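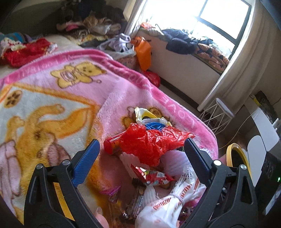

Search this site Search
Home Features Standards Archive
2 minute read

The Sovness rules for clearing wrappers run to 11 lines. Qianru Cai wrote them in April, after almost 1,000 recorded attempts, many of which had to be thrown out.

Start with the gripper open. Take one piece at a time. Keep the bin in view through the release, and hold still for 2 seconds afterward.

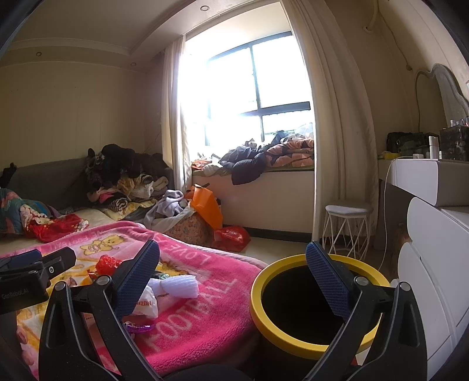 Soft plastic gets its own line. A crumpled bag should be pinched near the middle, and a missed grasp stays in the recording. Rogelio Samonte checks 30 clips from each home and sends back any with a skipped step.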